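Speaker notes: "Please Write It Down: House Rules for Robots That Touch Lunch"
Charito Umali, afternoon slot, 2 speakers after me so DO NOT run over

Opening. Wait for the coffee people to sit. Ask who has a written handling procedure for their robot cell. Hands. Ask who has read it. Fewer hands. Let that sit for a second, then move on before it gets mean.

Who I am, quickly. I write procedures at Covus. My mother thinks I build robots. I have stopped correcting her.

The Wonora project. We were asked to get an arm to pick packed food and place it for counter pickup. Everyone wanted to talk about the model. I wanted to talk about who wipes the fingers, and with what. Guess which meeting had better snacks.

Rule one: decide what counts as a good pick before you run any. Our first log had 1,798 picks marked "OK." OK according to whom? One operator meant the item arrived. Another meant it arrived and you would still eat it. We threw out the column and started over. (Pause. Somebody always groans here.)

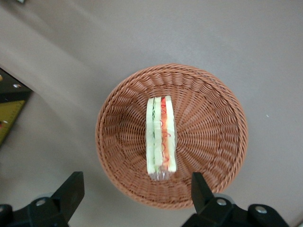 Rule two: wrap is part of the product. Clear film shines, bunches up at one end and gives the gripper something to grab that isn't lunch. Write down where the fingers may touch. Write down what a torn wrapper means. Ours says: stop, bin it, log it, clean the fingertips, start again. Five steps, laminated, at eye level. The previous version was in a shared folder called "misc_final_2."

Rule three: crumbs are an event. If there's debris on the work surface, it gets logged and wiped before the next cycle. I was told this was fussy. Then we went through the stop reports at Mercado and the word "crumb" came up 80 times, with three spellings.

Rule four: fasteners on anything above food go on the inspection sheet, every shift, by position. "Checked gripper" is a mood. "Left finger, base screw, tight" is a record.

Mokosex story if time allows. Short version: 99 percent success on the slide, and the missing one percent was all egg salad. Averages hide things. Report by item. Skip this if the clock says ten minutes or less.

Likely question: does this slow you down? Yes, for the first month. Say yes and stop talking.

Likely question: can we have the checklist? Yes, one page, by the door. Take one, please, I printed too many.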